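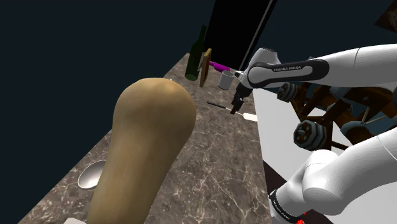 Tsz-kin Tse asked over the channel why we still randomize the camera roll in sim when the bracket on the real arm doesn't move. Fair point, and I said I'd write down the reason so it doesn't come up again in May.

2019-12-02

Short version: the roll isn't for the bracket. It's for the grasp scorer, which had learned that the counter edge is always in the same place in the picture and was using it as a cue for gripper height. With roll fixed, the scorer looked great on our own layouts and fell over on anything from the Rana set. I'd like to leave it on until the depth branch is retrained. Tsz-kin Tse wants a run with it off for comparison. Agreed, queued it after the current batch.

Today was mostly the planner. State of things:

- Modow (planner wrapper) now takes the collision margin per object and no longer as one global number. Squash, bottle and mug get the wide margin. Flat things on the stone, the spatula for one, get the narrow one, otherwise the fingers are never allowed near them.
- Old config files still load. The global value becomes the default and a warning goes to the log.
- The margin is not yet applied to the attached object after a grasp. Known gap, ticket 116.

Batch of 394 layouts overnight, seed 17. Most of the failures are in the last bit of the approach, after the planner hands over to the servo loop. The plan ends at the pregrasp pose, the servo loop starts from its own estimate, and the two don't agree on finger yaw. It shows up as a small twist right at the handover. I had blamed the scorer for this last week — wrong, the scorer's yaw is fine and gets overwritten later.

Traced it to the frame lookup. Planner asks for the gripper transform at plan end, servo asks for the latest one available, and latest can be one tick stale. Patched servo to wait for a transform stamped at or after handover. Adds a tick of delay. I don't love that but it's simple and it can be tested.

Went through the wrist view on a few layouts with the patch in, stepping one tick at a time and logging yaw error next to each step.
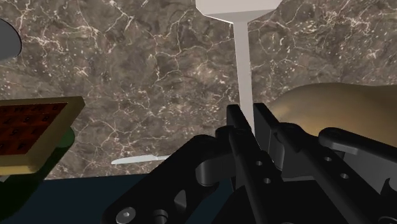 Yaw error at handover is now flat in every layout I stepped through. What's left is segmentation. Thin pale parts against the veined marble get split into pieces, and the tracker then hops between pieces from one tick to the next. Worst case is layout 3397, where it swapped targets and swapped back before the fingers started closing.

Things to try, cheapest first:

1. Raise the minimum piece size in the mask cleanup. Will probably lose small handles.
2. Merge pieces that share a depth plane. Jamano already has a function for this, needs a wrapper.
3. Turn down the contrast range in the stone textures. Don't want to, it hides the problem.

Starting with 2. Brinetti build is red again from the renderer version bump, so batches go out from the old image until that's sorted. Pin it in the job file and don't pull.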